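Senley One-Button Music Player

Item 400
By Trilluvby
Ships in 6 business days

The Senley is a music player for people with memory loss. It has one large button on the top. Press it and the music starts. Press it again and the music stops. The volume knob is on the back under a cover, so a family member or aide can set it once and leave it alone.

There is no screen and no menu. If the player is turned off and on again, it picks up at the song where it left off. It holds up to 2,000 songs, but most families load far fewer. Kane Kerslake, who designed the player, suggests starting with a short list of songs the person knew between the ages of fifteen and twenty-five, then adding more when you see what they respond to.

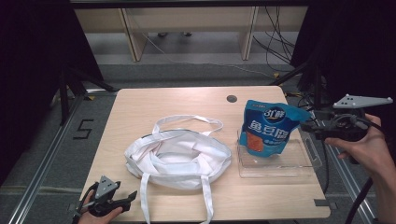 Songs are loaded from a computer with the USB cable in the box. Drag the files over, wait for the green light to stop blinking, and unplug. MP3 and WAV files both work. Files bought from some older stores are copy-protected and will not play – convert them first or send them to us and we will tell you which ones are the problem.

Spoken recordings work the same way. Trudy Stubbs at Gilchrist loaded her father's player with her own messages between the songs, and several families have done this since. Keep each message under a minute. Leave a second or two of silence at the start or the first word may be lost.

What's in the box
Senley player
Power adapter with 6-foot cord
USB cable
Large-print instruction card
Two blank name labels

Choosing a finish
The player comes in cream or dark red. Dark red is easier to pick out on a pale shelf or bedside table. The button is yellow on both. 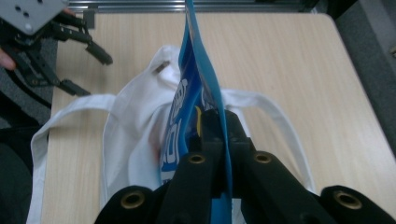
White cloth tote with long handles, and a blue packet.

Battery or plug-in
The standard Senley runs on wall power only. The Senley Irken has a rechargeable battery that lasts a full day of normal use and costs $95 more. It charges overnight with the same adapter. For a room in a care home, the standard model is usually enough. Order the Irken if the player will move between a bedroom and a day room, or if cords on the floor are a worry.

Headphones
Both models have a standard headphone jack on the left side. Plugging in headphones turns off the speaker. Headphones are not included.

Cleaning
Unplug the player and wipe it with a damp cloth. Do not spray cleaner into the speaker.

Returns and repairs
Returns are accepted through the end of the month after purchase. For repairs, write to Digby Tapsell in the service department and include your order number. Please take your own copy of the songs before mailing the player – we clear the memory on every unit that comes in.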